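List Home | Threads | Archive | Search | Log in

Re: [firngate-neighbors] Smoke and the ridge road

Paraschiva Cozma wrote:
> Does anyone know if the ridge road is open past Vandness? The
> county map still shows 529 acres and I can't tell how old it is.

It's old! The noon update has it at 1,126 acres, but the wind swung around and everything is heading away from the houses, so I'm feeling a whole lot better than I did at breakfast. The ridge road is open one way, downhill only, with a pilot car at the Goossens turnoff. I waited through 2 rounds of it and the crew waved at every single car, which just made my day.

And the school gym in Brikilstead! They have 200 cots set up, a corner for dogs, and more soup than anyone could eat. Smaranda Lungu is taking names for rides, so please write to her if you have a spare seat (or need one). I'm driving down again at 4 with room for three and a cat carrier.

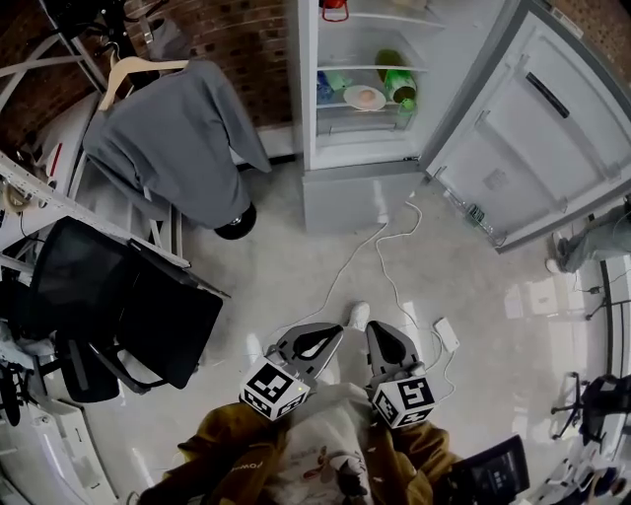

Petrică Neagu wrote back that the pilot car stops at dark, so anyone going up for medicine or pets should be in line by 6. Good to know, thank you Petrică! I'll post again after the evening briefing.

Eduardo

3 replies | 14 shares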